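Nosa planner: questions I keep getting

I'm Ningsih Sinaga and I look after the motion planning side of Nosa. Most of these come from my inbox, so if yours is in here, thanks for asking it!

What does Nosa do, in plain words?
It takes a list of things on a table and a goal ("cup on the rack"), and works out paths for two arms that don't run into each other. Perception is a separate package called Surkow. You can swap in your own, as long as it gives us poses in the table frame.

Can I run it with one arm?
Sure. Set the second arm to "none" in the cell file and the planner gets a lot faster.

Why does one arm sit and wait while the other moves?
Because you're on the default lock, which treats the middle of the table as a one-at-a-time zone. It's slow but very hard to break. If you want both arms moving in there, turn on shared mode and start with the speed cap at 30 percent (please, please start low).

My cups get planned upside down. Bug?
Probably the up-axis on your mesh. Check that first. If the cup is meant to go on a rack you do want it flipped, and that's the "invert" flag on the goal, so leave the mesh alone.

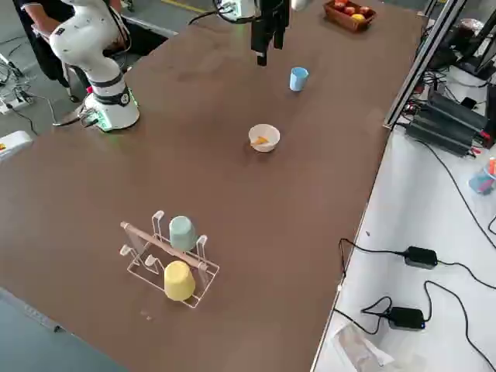

Two cups upside down on the wire rack, and a light blue one still upright on the table.

Thin wire is a pain, by the way. Depth data on racks comes back full of holes, so I model the rack as a solid box for the approach and only switch to the real prongs for the last 4 centimeters. Maillard, our little scene editor, has a button for that now.

How many objects can it handle?
I test with 12. At 14 the replanning starts to lag on my laptop, though a bigger machine might not care.

Planning fails right away with "start in collision". Help?
Nine times out of ten the base is sitting inside your table model. Shrink the table a touch or raise the base in Maillard, then reload.

When's the next release?
The branch is named Rokilthorpe and I'm hoping for January. It needs the new gripper timing code merged first, and I still have tests failing on that.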